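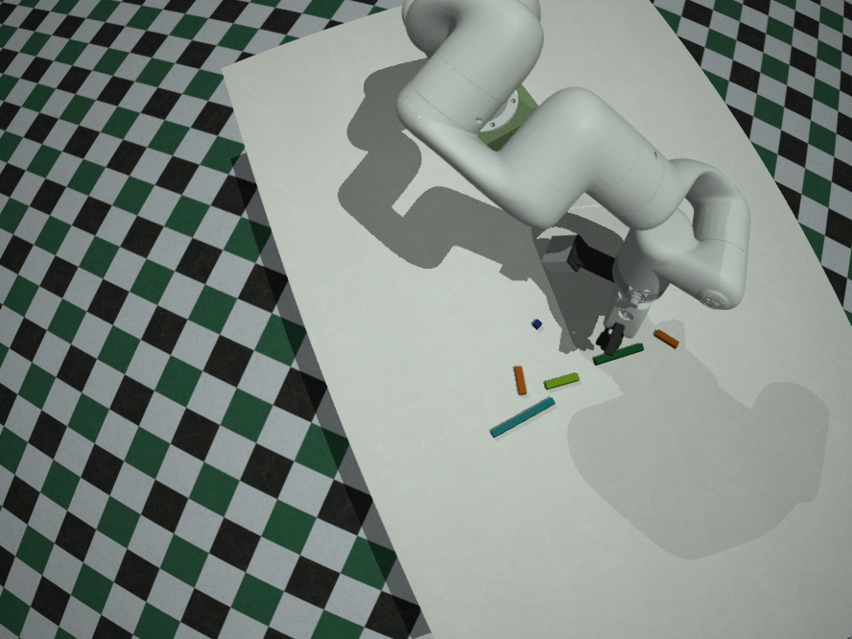 How to Run the Block Demo on Open Day

The Plorkel simulator goes up on the big screen at the Naltow open day in January, and somebody has to drive it. If you are reading this, it's you. Congratulations.

1. Start the program before the doors open. It loads in 90 seconds, a very long time with a crowd behind you.

2. Load the scene called Bite. The small colored blocks should be on the table, near the gripper. If one is on the checkered floor, reset.

3. Bring the fingers down over the dark green bar and stop just above the table. Say something about precision here.

4. Close, lift, wait 5 seconds, put it back. Visitors clap at the lift – don't bow.

5. Let a child pick the next block. They will pick the tiny blue cube. Lower the speed to 200 first and keep talking.

If the arm freezes, press Reset and take questions. Someone will ask whether it can make coffee. The visitors from Bremen asked twice.

The password is on the card in the drawer. Spare cards are with Tsehay Woldegiorgis, extension 1771.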